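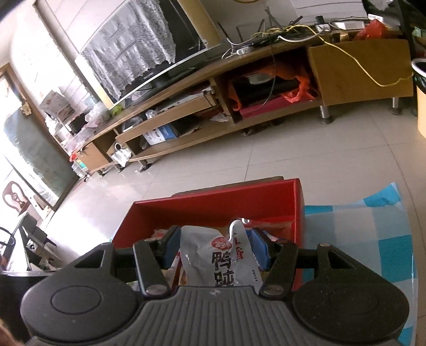

Pay Audiobook Narrators by the Word

I have narrated audiobooks for nine years, mostly romance and family sagas. Nearly all of that work is paid per finished hour. I think that is the wrong unit.

A finished hour rewards slow reading. When I recorded Ovska, a 698-page novel by Eirini Stamatopoulos, the dialogue moved fast and I read it that way. The book came out shorter than the publisher had estimated, and so did my check. A slower reader would have made more money and a duller recording.

Prodromos Petridis, who produced it, says listeners pay for hours, so narrators should be paid for them too. But listeners can change the speed with one tap. The word count stays put, and both sides know it before anyone signs.

Indley Audio switched to a word rate in August. My first job for them was a 313-page romance. I knew the fee on Wednesday, before I had read a line.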